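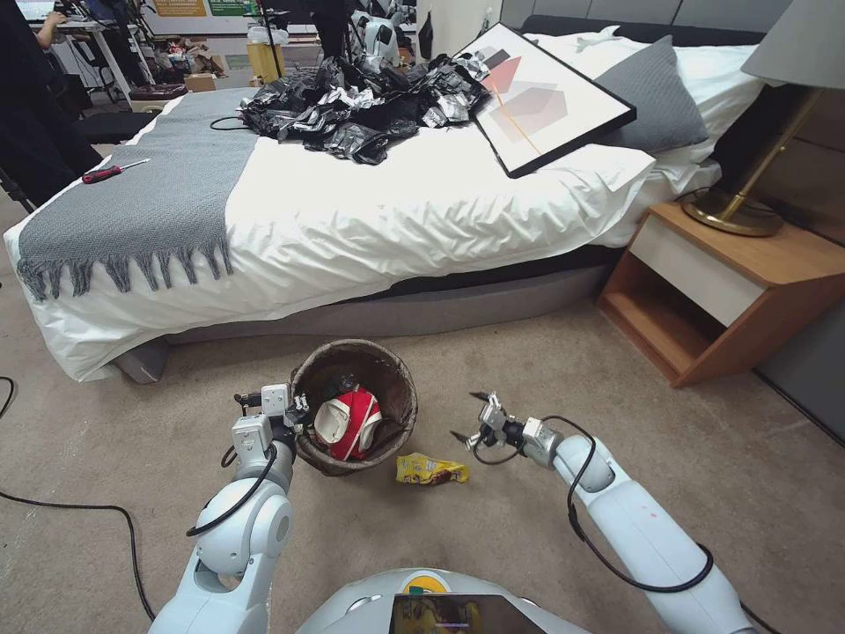
A bedroom wastebasket with a yellow snack wrapper on the carpet beside it.

Where does bedroom rubbish go?

Karlow Children's Pages
Updated 2021-11-15

Most homes have a big bin in the kitchen and smaller ones in other rooms. A bedroom bin is often called a wastebasket or a waste-paper basket. The name comes from the time when the main thing people threw away in a bedroom or a study was paper: old letters, envelopes, pages with mistakes on them.

Bedroom bins today fill up with other things as well. Snack wrappers, tissues, paper cups, sweet papers and empty bottles all end up there, or on the floor near it. They are made of different materials, and each material has its own story after it leaves your room.

What is a wrapper made of?

Pick up an empty crisp packet and look inside. Many packets are silver on the inside and coloured on the outside. The packet is mostly plastic, with a layer of metal on it that is far thinner than a hair. The metal helps to keep out air and light, which would make the food go soft or taste stale. The plastic makes the packet strong and lets it be sealed at both ends.

Because the layers are stuck together, they are very hard to pull apart again. Most ordinary recycling centres can't deal with them. Unless there is a special collection near you, a packet like that goes in the general rubbish.

You can do a simple test at home. Scrunch the wrapper up in your hand, then let go. If it springs open again, it is probably plastic or has plastic in it. If it stays scrunched, it may be foil or paper. The scrunch test doesn't work every time, but it is a good first check.

What about tissues?

A tissue is made of paper, so many people think it can be recycled with newspapers. It usually can't. Paper is made from tiny threads called fibres. Each time paper is recycled the fibres get shorter, and the ones in tissues are often too short to be used again. Used tissues also carry germs. Put them in the general rubbish and wash your hands afterwards.

What about paper cups?

Water goes straight through plain paper if you leave it long enough. A paper cup needs to hold a drink, so it usually has a thin plastic lining. You can sometimes see the lining if you tear an old cup slowly along the side. Some places have a separate collection for cups. Others ask you to put them in the general rubbish.

What about bottles?

Plastic drinks bottles are one of the easier things to recycle. Empty the bottle, give it a rinse and squash it. Leave the lid on if your local rules say so. Recycling centres shred the bottles into small flakes, wash the flakes and melt them. The melted plastic can be made into new bottles, or into threads for fleece jackets and carpets.

Not everything lying about is rubbish

When a room is untidy it helps to sort things into two kinds before you start. Some things are finished with and need to be thrown away. Other things are only in the wrong place. In the bedroom at the top of the page there is a screwdriver on the bed. It isn't rubbish, and it shouldn't go in a bin. Tools should go back to wherever the grown-ups keep them, and a bed is a bad place for one, as it could be sat on.

Cables are the same. If you find one and don't know what it belongs to, ask before you throw it out. Old cables have copper inside them and should be taken to a place that collects electrical things. Batteries must never go in an ordinary bin. They can catch fire if they are crushed in the lorry.

How to clear a bedroom floor

Start with the floor, as it is where people walk. Bring the bin to the middle of the room so that you don't have to keep walking back to it.

1. Pick up the biggest bits first. Bottles and cups take up the most room.
2. Keep bottles out of the bin and stand them by the door, ready for the recycling.
3. Pick up the wrappers next.
4. Look for very small pieces, such as sweet papers. Check under the edge of the bed.
5. Pick up tissues last, then wash your hands.
6. Empty the bin into the big one in the kitchen or outside.

If there are crumbs left on the carpet, ask for the vacuum cleaner. Do that after the picking up. A wrapper can block the hose.

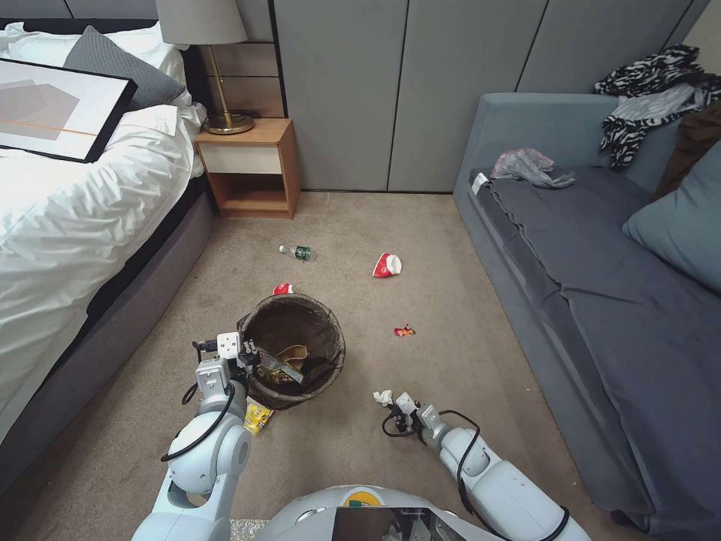

A reader wrote in to ask why she couldn't just tip the whole bedroom bin into the recycling, when half of what was in it could be recycled anyway. Her brother had told her that machines sorted it all out later. Her letter came in September, and we asked at the Galer Road sorting centre.

The answer is that machines do sort some of it, but they can only do so much. At Galer Road the recycling travels along a moving belt. Magnets pull out steel cans, air blows the light things away from the heavy ones, and people standing beside the belt take out whatever is left that shouldn't be there. If a bag is full of sticky wrappers and used tissues, the clean paper next to it gets dirty, and dirty paper often can't be used.

The centre takes in 340 tonnes of recycling from Karlow and Hirkari in a month. The belt has to be stopped when something gets caught in it, and each stop lasts 20 minutes – sometimes longer if it is a long cable or a piece of cloth.

Where does the rest go?

General rubbish from our area goes by lorry to Ehlers, where it is burned in a very hot furnace. The heat boils water to make steam, and the steam turns a machine that makes electricity. The plant supplies 2123 homes. Burning also makes gases, which have to be cleaned before they go up the chimney, and it leaves ash behind. Some of the ash is used under new roads.

Other parts of the country bury their rubbish in the ground instead. A buried plastic wrapper can stay there for a very long time – longer than anyone has been able to measure, as plastic hasn't been around for long enough.

Words to know

Fibre: a very thin thread. Paper and cloth are made of fibres.
General rubbish: the things that can't be recycled where you live.
Lining: a layer on the inside of something.
Tonne: a weight of 1,000 kilograms.

Things to try

Ask at home to see the recycling rules for your street. Find three things in your bedroom bin and look each one up. If one isn't on the list, check the packet for a small label that tells you what to do with it.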